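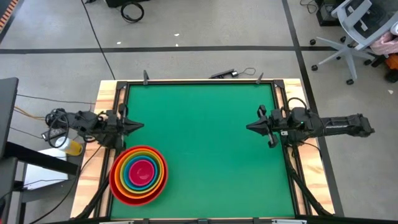

Der Sollia ist ein zweiarmiger Tischroboter, der als Bausatz oder fertig montiert verkauft wird, und ich schreibe diesen Artikel für unser kleines Technik-Lexikon, weil mir die bisherigen Einträge dazu einfach zu mager waren. Hersteller ist die Firma Ogura, entwickelt wurde das Ganze unter Leitung von Noura Mahasneh. Zum System gehören zwei schwarze Arme, die links und rechts am Tisch sitzen und nach innen greifen, jeder mit einem spitz zulaufenden Greifer. Dazwischen liegt die Arbeitsfläche, eine grüne Matte mit schwarzem Metallrahmen. Mein liebstes Übungsmaterial sind die bunten Schüsseln, die ineinandersitzen, außen die rote, ganz innen die kleine in Pink – daran merkt man ziemlich schnell, wie fein man so einen Greifer führen kann (oder eben nicht!). Am Handgelenk des rechten Arms leuchtet ein grünes Lämpchen.

Name und Herkunft
Der Name wird auf der ersten Silbe betont, jedenfalls machen das alle, mit denen ich gesprochen habe. Vorgänger war der Kisari, ein einarmiges Gerät, das man heute fast nur noch gebraucht findet. Wer einen Kisari hat, kann dessen Netzteil weiterverwenden, die Greiferfinger leider nicht. Ich habe es probiert und mir dabei eine Schraube rundgedreht.

Lieferumfang und Aufbau
Der Bausatz kommt in 3 Kartons. Drin sind die beiden Arme, Klemmen, der Rahmen, die Matte und sehr, sehr viel Kabel. Den Tisch muss man selbst stellen, bei mir ist es ein heller aus Holz, und der darf ruhig schwer sein, sonst schwingt bei schnellen Bewegungen alles mit. In der Anleitung stehen 20 Arbeitsschritte, von denen ich die meisten gut verständlich fand. Nur das Kapitel zur Kabelführung ist arg knapp! Ich wickle den Überschuss inzwischen in Schlaufen und lege ihn am Fuß des Arms ab, das sieht nicht schön aus, hält aber die Arbeitsfläche frei.

Bedienung
Gesteuert wird über einen gewöhnlichen Rechner. Man kann Bewegungen von Hand vormachen und abspielen lassen oder sie Punkt für Punkt eingeben. Das Vormachen macht viel mehr Spaß, braucht aber Geduld, und die ersten Versuche werden garantiert wackelig. Beide Arme lassen sich getrennt oder gemeinsam ansprechen. Im gemeinsamen Betrieb achtet die Software darauf, dass sie sich nicht in die Quere kommen, und bleibt dabei manchmal übervorsichtig mitten in der Bewegung stehen.

Leihservice
Neben dem Kauf gibt es ein Mietangebot über den Händler Fatstead. Der Monat kostet 432 Euro, Versand und eine Einweisung per Video sind dabei. Meine Einweisung hat Sawsan Salameh gemacht, sie dauerte mehr als 40 Minuten und war jede davon wert – ohne sie hätte ich die Kalibrierung bestimmt noch dreimal verhunzt.

Kritik
Bemängelt werden vor allem die Lüfter, die im Dauerbetrieb deutlich zu hören sind, und die teuren Ersatzfinger. Mir fehlt außerdem eine deutsche Fassung der Software. Ogura hat sie für den Oktober angekündigt, bis dahin hilft die Wortliste aus dem Nutzerforum.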